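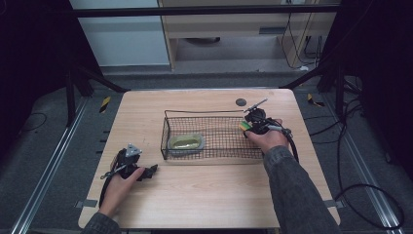 Projektbericht: Handgreifer im Vergleich, Teil 2

Nach dem Zwischenbericht im November wollten wir endlich wissen, welche Backen wir für den Rest des Projekts nehmen. Zur Auswahl standen die kurzen von Wokel und die längeren von Brudia. Said Chraibi hatte sich vorher schon auf Brudia festgelegt, ich war eher für Wokel, also hatten wir wenigstens was zum Streiten!

Die Aufgabe klingt simpel: kleine Teile mit den beiden Handgreifern in einen Drahtkorb legen und wieder herausholen. Pro Backensatz haben wir 19 Durchgänge gemacht, alle am selben Tisch und mit derselben Person an den Griffen (das war meistens ich, meine Unterarme haben das gemerkt).

Mit den kurzen Backen sind mir 5 Durchgänge misslungen, fast immer beim Herausholen. Man kommt schlecht über den Korbrand, und wenn man schräg ansetzt, verhakt sich die Spitze im Gitter. Mit den langen waren es nur zwei. Dafür federn die ganz schön, und bei weichen Teilen drückt man schnell zu fest zu, ohne es zu merken. Said meint, das ist Übungssache – kann sein, bei ihm sah es jedenfalls lockerer aus als bei mir.

Was uns richtig Zeit gekostet hat, waren die Kabel. Wenn man die Hand dreht, zieht das Kabel mit, und nach ein paar Durchgängen hält man den Greifer automatisch anders als am Anfang. Zanele Le Roux hat uns dann gezeigt, wie man eine größere Schlaufe lässt und sie neben dem Tisch herunterführt. Danach ging es deutlich besser, aber die ersten neun Durchgänge mit Wokel sind noch mit der alten Kabelführung entstanden. Ganz fair ist der Vergleich also nicht, das müssten wir eigentlich wiederholen.

Die Auswertung lief über das Bilgin-Skript aus dem letzten Semester. Das hat bei uns zweimal links und rechts vertauscht, bis wir die Zuordnung von Hand eingetragen haben – bitte vor der Aufnahme prüfen, falls jemand damit weiterarbeitet!

Wir machen jetzt erst mal mit Brudia weiter. Offen ist noch, ob eine weichere Auflage an den Spitzen das Zudrücken entschärft. Material dafür liegt im Schrank bei den Skirkeck-Teilen.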